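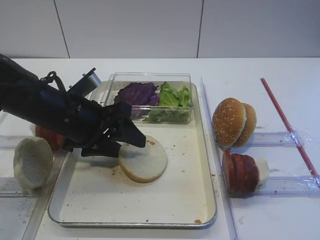

Okay, week 3, and we're on preseason trials - why clubs bother with them, and what a coach is really looking at when the score doesn't count. Last week a few of you told me you'd pick your best thirteen on day one and leave them alone. I get it! But a trial squad is a bit like half a bun lying cut side up on a tray with one smear of sauce near the rim: you've got a base and a hint of flavor, and it's far too early to call it dinner. Most of what you learn in a trial is about the players you haven't settled on yet.

Let's start with minutes. A regular trial game gives you 80 of them per position, and if you hand 60 to the senior guy then the kid behind him gets a cameo when everybody's legs have gone. Hamish Niven (he ran the under-20s program I worked in, and he'll be visiting us in July) split it the other way. His young halfback started, got the fresh defense and the hard first tackles, and the veteran came on later. He lost a lot of trials that way and didn't mind a bit.

Next, what to write down. Please don't try to track everything. On your sheet I want tackles made and missed, plus what the player does in the ten seconds after a mistake. That last one is the column I always read first. A dropped ball tells you very little in February heat, but a winger who drops it and then walks back... well, you'll see it on the Kadlec tape.

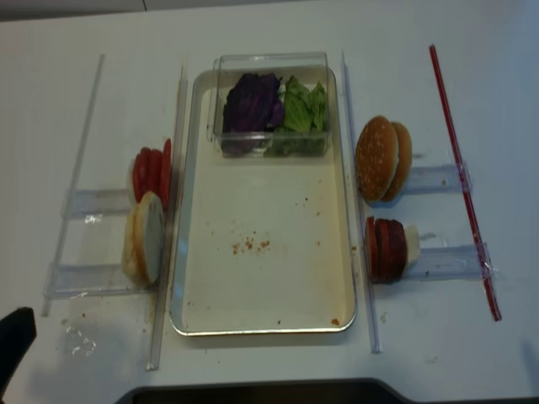
Purple cabbage and green lettuce, one in each side of the container.

Now the part people mixed up on the last assignment. A trial is different from a selection match. In our Kadlec case study, the coach used 11 players out of position in the first trial and people in the stands were furious. He wanted to know who could cover center if he lost somebody mid-game. Compare that with the Pristano case, where the same starting side played every trial, looked terrific, and had no cover when the injuries came. I'm not saying Kadlec is right every time - you can shuffle so much that the combinations never form, and your hooker and halfback need time together. Argue it either way, just use the tapes.

For next class:
Watch the first half of the Kadlec trial. It's in the Movik folder, and the sound is terrible, sorry.
Pick one player under 21 and fill in the sheet for him.
Write half a page on whether you'd start him in round one.
Upload it to Itudent by 11 p.m. the night before class. It's worth 10 points out of 100 for the term.

If the tape won't load, email me and I'll send you the other link.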